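工作室の小技帳　手持ちグリッパーで家事の動作を録るときのコツ（と、信じすぎないためのコツ）

カテゴリー：作業場／道具の手入れ／実験まわり

前回の「引き出しのレールに塗る蝋」の回に、ロボットの学習用に家事の動作を録っている人から何通か質問が来ました。手に持つ型のグリッパーで引き出しを開けたり、コップを置いたりして、その動きをロボットに覚えさせるという、あれです。うちの作業場でも6月からずっとやっているので、まとめて書きます。

最初に言っておくと、私はこの手法の宣伝文句をかなり割り引いて読んでいます。「ロボットなしで集めた動作が、そのままロボットで動く」という説明をよく見かけますが、「そのまま」の中身を書いてくれる人は少ない。道具としては好きです。軽いし、遠隔操縦より手が疲れません。ただ、好きなことと結果を信じることは別にしておきたいので、以下の小技も半分くらいは疑うための小技です。

成功率の読み方

きっかけはBravhamという方式の報告でした。模擬部屋で録った1,248本の動作で学習させたら、見たことのない部屋の引き出しも開けられた、という話です。ハフィズ・ユソフさんが回してくれて、作業場ではわりと盛り上がりました。

私が気になったのは「見たことのない部屋」のほうです。読み進めると、壁紙と小物を替えた同じ間取りでした。机の高さも同じ、取っ手の形も同じ。それを新しい部屋と呼ぶなら、うちの台所は布巾を替えるたびに新しい台所になります。

読むときに私が先に探す箇所を書いておきます。

・試行の開始位置が毎回どれくらいずれているか。書いていなければ、ほぼ同じ場所から始めていると思って読む。
・失敗の数え方。つかみ直しを一回まで許すのか、何回でもいいのか。
・捨てた動作の本数。集めた本数しか書いていないときは、著者に聞く。
・照明。昼と夜で一度ずつ試しただけで「照明の変化に強い」と書いてあることがある。

三つ目は特に大事です。うちで同じ手順をなぞったときは、483本録って273本しか残りませんでした。残りは位置の追跡が飛んだもの、指先が画面の外に出たもの、途中で誰かが話しかけて手が止まったものなどです。本数だけ見ると半分以上残っているので悪くないように聞こえます。でも、捨てたものには低い棚と部屋の隅の動作が多かった。つまり残ったデータは、人が立ったまま楽にできる動作に寄っています。これで学習したものが低い棚を苦手にしても、驚くことはないでしょう。

録る前の支度

パッドのくぼみを拭く。ゴムの当たり面は細かい凹凸に粉が入ると滑ります。固く絞った布で拭いて、そのあと乾いた布。アルコールは、うちのゴムでは表面が白っぽくなったのでやめました。材質が違えば平気かもしれませんが、試すなら端のほうで。

マーカーの板は毎回指で押してみる。四角い白黒のマーカーを貼った板は、落としたりぶつけたりすると少しだけ傾きます。目で見てわからない傾きでも、計算した手先の位置にはしっかり出ます。ネジを締める前に、定規を当てて板と本体の平行を見ておくと、あとで泣かずに済みます。

マーカーに指をかけない。あたりまえに聞こえますが、一時間も持っていると手が後ろへずれてきます。握る位置に布テープを一周巻いておくと、手触りで気づきます。マスキングテープは汗で剥がれるのでだめでした。

袖をまくる。長袖の先が手首のところでマーカーにかぶることがあります。冬は寒いですが、まくってください。

ケーブルは体の後ろへ。前に垂らしておくと足に絡みますし、低い棚の動作で床をこすります。腰のベルトに洗濯ばさみで留めるだけでだいぶ違います。木の洗濯ばさみのほうが、プラスチックより長持ちしました。

部屋のつくり方

模擬部屋は、つくり込むほど本物から離れていくところがあります。家具が新品で、引き出しは空で、床には何も落ちていない。誰も住んでいない部屋で覚えた片づけを、住んでいる部屋に持ち込もうというわけですから、少なくとも引き出しには物を入れてください。重さが変わると、引くときの手の動きが変わります。

うちでは古いタオルと、読み終わった雑誌を入れています。上の段には軽いもの、下の段には重いもの。逆にすると、上を開けたときに棚ごと前に来ることがあって危ないです。壁に留めていない棚では絶対にやらないこと。

観葉植物は置いたほうがいいと思います。葉はわずかな風でも揺れるので、背景が動いたときに追跡がどうなるかが早めにわかります。ただし机の角に置くと肘で落とします。私は二鉢やりました。土を掃くのに、録画の三本分くらいの時間がかかります。

椅子は出したままにしておく派です。きれいに片づけた床で録ると、人がよけて歩く動きがどこにも入りません。足を引っかけない位置に、というのはもちろんです。
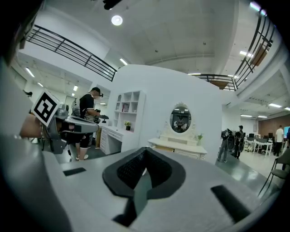

手持ちグリッパーでの作業。左の一台は、後ろの端の白い板にマーカーが付いている。楕円の鏡には天井の灯りと人が映っている。

さて鏡です。化粧台の上の鏡は、部屋らしく見せるには手軽な小物ですが、追跡にとっては厄介者です。白い額縁の飾りくらいなら害はありません。困るのは中に映るもので、灯りも人も、こちらが動けば一緒に動きます。周囲の景色の特徴から自分の位置を割り出すしくみだと、鏡の中の点を壁の点と取り違えることがあるのです。

Primsideの説明書には、鏡があっても自動で除外すると書いてあります。ユスリ・オスマンさんと確かめてみたところ、鏡が正面にあるときはたしかにうまくいきました。斜めになると手先の位置が横へ流れて、戻ってくるまでに引き出し一つ分の動作が終わっていました。三回やって二回です。三回では何も言えない、というのがオスマンさんの意見で、それはそのとおり。ですから「除外できない」とは書きません。「うちでは信用していない」とだけ書いておきます。

手当てとしては、次のようなことをしています。

・鏡に新聞紙を貼る。いちばん安い。ただし文字の模様が強いので、そこだけ特徴だらけの壁になる。無地の包装紙のほうがおとなしい。
・鏡を少し下に向ける。天井の灯りが外れるだけでも違う。上に薄い木片をかませるとよい。
・鏡ありと鏡なしの両方を録り、別の箱に分けておく。混ぜてしまうと、あとで何が悪かったのかわからなくなる。

面倒でも三番目をおすすめします。家には鏡があるので、隠して録ったデータだけで「家庭で動く」と言われても、私は首をかしげます。

白い壁も同じように疑ってかかってください。継ぎ目のない白い壁は見た目がすっきりしていますが、手がかりになる模様がありません。角を丸くした壁だと、縦の線まで消えてしまいます。棚やポスターが視野に入る向きで始めると、だいたい落ち着きます。始めの二秒だけ棚のほうへ向けてから作業に入る、という癖をつけた人もいました。これは効きますが、今度は全部の動作の頭に「棚のほうを向く」が入ります。学習の前に切り落とすのを忘れないように。

人の問題

録る人によって動作が違います。当然のことなのに、報告では「熟練した作業者が収録した」の一行で済んでいることが多い。何に熟練しているのでしょう。家事でしょうか、それとも追跡が飛ばない動き方でしょうか。

イクサン・スブラマニアムさんは引き出しを閉めるとき、最後を必ず指の背で押します。家でそうしているからだそうです。グリッパーを持つとそれができないので、先端で押すようになり、そのうち全員がその押し方になりました。たしかに録れたデータはきれいにそろっています。けれども、そろったのは人の家事がうまいからだと思ってはいけないので、私は最初の一週間の動作を別に取ってあります。下手で、迷っていて、たいへん見苦しい。評価に使うと成功率がきちんと下がってくれます。

手を休める間隔も決めておいたほうがいいです。うちは20分録ったら5分置きます。疲れてくると、つかむ前の一瞬の止まりがなくなり、勢いで持っていくようになる。見返すとすぐわかるのですが、見返さないと本数だけは増えます。

頭にヘッドセットを着けて操作する人と、手持ちで録る人が同じ場所で作業するときは、声を掛け合うこと。着けている側の見え方は機種や設定によって違うので、「見えているはず」と考えないほうが安全です。うちでは、立つ範囲の床に養生テープで四角を描いています。テープは一か月もすると糊が残るので、貼り替えるときに中性洗剤を薄めて拭いてください。ドライヤーで少し温めると剥がしやすくなります。

周りの通行人も困りものです。背景に人が入った動作を捨てるかどうかで、ストリスノ・ヨーさんと長く言い合いました。ヨーさんは捨てる派。私は残す派で、家の中では誰かが後ろを通るものだと思うからです。結局、印を付けて残すことになりました。印を付けるのは私の係です。言い出した人がやる決まりなので仕方がありません。

うちで出た結果

せっかくなので、うちの数字も出しておきます。条件が甘いので、よそで引用しないでください。

残った273本で学習させ、実機の腕で引き出しを開ける試行を144回やりました。同じ部屋、同じ棚なら、見ていて気持ちがいいくらい開きます。取っ手をひとまわり細いものに付け替えたら、はっきり悪くなりました。棚を斜めに向けると、もっと悪くなりました。割合を書かないのは、途中で取っ手のネジがゆるんでいたことに気づいたからです。どの回からゆるんでいたのかわかりません。こういう理由で数字が出せないことは、よその報告にもあるはずだと思うのですが、読んだ覚えがありません。

ユスリ・パサリブさんは、それでも同じ部屋で開くなら十分な進歩だと言います。半年前のSaragihの手順ではつかむところまで行かなかったので、それはわかります。私も道具がよくなったことは認めます。ただ、同じ部屋で開く引き出しに必要だったのは学習なのか、それともネジの締まった取っ手と物の少ない机だったのか。そこを分ける実験をまだしていません。

次はこういう順でやるつもりです。

・学習なしで、決まった軌道をなぞるだけの腕に同じ試行をさせる。これが高い成績を出したら、棚がやさしすぎるということになる。
・取っ手を毎回替える。金物屋の半端物の箱から買ってきた、形がばらばらの袋がある。
・引き出しの中身を、試す人以外が入れる。

一番目は半日でできます。なのに、比べる相手としてこれを載せている報告がなかなか見つからない。見つけた方は教えてください。

片づけと保管

終わったら、グリッパーは開いた状態でしまいます。閉じたままだとゴムのパッドに癖がついて、翌日の最初の何本かでつかみ幅がおかしくなりました。間に折った布をはさんでもかまいません。

置くときはマーカーの面を下にしないこと。角が擦れて白くなると、近くでは読めるのに遠くで読めない、という一番見つけにくい不調になります。フックに吊るすなら本体のほうで。箱に入れるなら、古いTシャツで包んでから。

記録はその日のうちに、録った人、部屋の並び、鏡の有無、照明を紙に書いて箱に貼っています。Drelodeckの画面にもメモ欄はあるのですが、検索すると改行より後ろが出てこないので、大事なことは一行目に書いてください。私は紙のほうを信用しています。鉛筆なら、水がかかってもにじみません。

電池は満充電で放っておかないほうがいいと聞いて半分くらいでしまっていますが、効き目を比べたことはありません。ここは聞きかじりです。

取っ手の付け替えで余ったネジの見分け方については、質問が多いので次の回で書きます。長さをそろえて並べる板の寸法も、そのとき一緒に載せます。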